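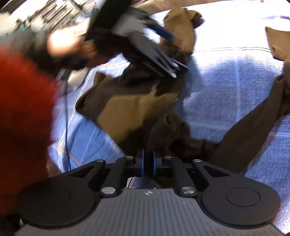 Lista de comprobación previa — jornada de puertas abiertas, demostración de manipulación de ropa
Lugar: Serora, sala 2
Fecha: septiembre de 2020
Revisa: Natanael Guerra
Responsable de la demostración: Emerson Brito (Fimcombe)
Hoja n.º 238

Valoración: C = conforme, NC = no conforme, CO = conforme con observaciones, NA = no aplica.

1. Accesos y público

1.1 Recorrido de visitantes señalizado desde la entrada. C
1.2 Distancia entre el público y la mesa de demostración marcada en el suelo. CO
La cinta está puesta, pero se despega en la esquina de la puerta. Repasar antes de abrir.
1.3 Salida de emergencia libre. C
1.4 Aforo anunciado en la puerta: 47 personas. CO
El cartel es el de mayo y lleva el horario antiguo. Cambiar.

2. Pinza manual

2.1 Yemas azules bien asentadas, sin holgura. C
2.2 Pasadores de los brazos sin juego. CO
Emerson Brito los aprieta al montar y otra vez a media jornada. Anotar la segunda revisión en esta misma hoja.
2.3 Recorrido de apertura y cierre completo, sin roces. C
2.4 Limpieza de las almohadillas redondas. NC
Tienen motas de polvo. Pasar un paño seco, sin disolvente.
2.5 Etiqueta de inventario 909 legible y coincidente con el registro. C

3. Superficie de trabajo y prendas

3.1 Manta extendida y sujeta. CO
Se arruga al tirar de las prendas. Dantas traerá pinzas de sujeción.
3.2 Prendas sin alfileres, imperdibles ni botones sueltos. C
3.3 Ropa doblada apartada de la zona de agarre. C
3.4 Contraste suficiente entre las yemas y el fondo. CO
Azul sobre azul. El operador trabaja sin problema, pero desde la segunda fila cuesta seguir el movimiento. Valorar otra manta para la próxima visita — no bloquea la apertura.
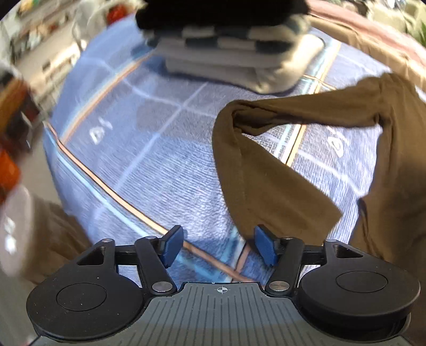 Punto 3: pinza abierta junto a la tela marrón, con la ropa doblada al fondo.

4. Personas

4.1 El operador y su ayudante acuerdan de palabra quién mueve la prenda y quién cierra la pinza. C
4.2 Manos fuera de la zona de cierre antes de cada agarre. CO
En el ensayo hubo que recordarlo dos veces. Decirlo en voz alta al empezar cada pase.
4.3 Los visitantes no manejan la pinza sin acompañante. C
4.4 Mangas recogidas y sin pulseras. NC
Falta avisarlo en la hoja que se entrega a la entrada. Lo añade Ukeo.

5. Cables e iluminación

5.1 Cables fuera del recorrido de las manos. CO
Llevar por el lateral todo lo que cruce la superficie de trabajo.
5.2 Sin deslumbramiento para el operador. C
Bajar el estor si el sol llega a la cara.

Resultado: apto para abrir una vez corregidos 2.4 y 4.4. El resto de observaciones puede atenderse durante la jornada.

Segunda revisión de pasadores (hora y firma):
Firma del revisor: N. Guerra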